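Skuvadstead lab open day: an afternoon with a sandwich bag

The train to Skuvadstead takes five stops longer than it needs to, and the lab is up a hill behind a tile warehouse. I went for the software. The leaflet promised "a live look at perception and planning", and had a map on the back printed upside down.

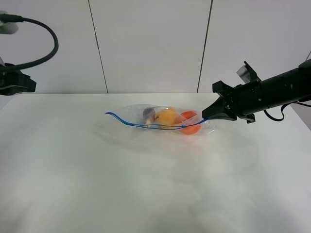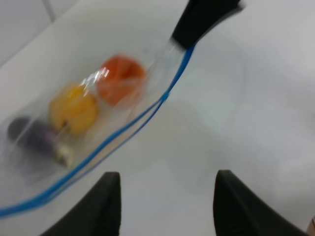
Photos: Ida Reinholz, Skuvadstead open day. Free to reuse with credit.

Our guide was Abdel Hamid, who writes the planner and had clearly drawn the short straw for visitors. The job on the table was the zip-top bag. Pick it up, hold it, open it. My nephew can do this, though he usually goes in through the side.

Clear plastic, Abdel explained, is a rotten thing to point a camera at. The depth reading goes straight through to whatever is inside, or bounces off a crease and reports a mountain. So their perception code, which is called Rumby and has a logo, more or less gives up on the film and goes looking for the blue seal. It fits a curve to the seal, guesses which end is free and hands that to the planner. The toy produce gets its own mask, mostly so that the planner knows where not to squeeze.

I spent a long time at the monitor with the overlay on. The curve was drawn in green and it wobbled. Whenever a patch of glare turned up, Rumby broke the seal into two pieces and became very confident about both. There is a setting for how big a gap it will forgive. It was 5 pixels last year and is now 331, and when I asked how they had arrived at 331, Abdel said "in stages".

The planner was more my sort of thing. It draws up 200 candidate grasps, throws out any that would have the arms hitting each other or the table, and scores what is left. On the screen these are little coloured forks, and most of them go red at once, like a school report. The two arms are planned together, so if one of them is holding the bag the other has to treat it as furniture. I liked the replay tool best: you can drag a slider back through a run and see what the planner believed at each moment – often something quite odd.

Then a question from the back, from a man who had come all the way from Iltville and wanted us to know it. Did it work with other bags? Abdel said bags with a coloured seal, yes. Bags with a clear seal were "a topic".

There was tea afterwards in a corridor. The talk on logging formats started at 2 and I was one of three people in it. I took four pages of notes, and the slides are meant to be going up in January.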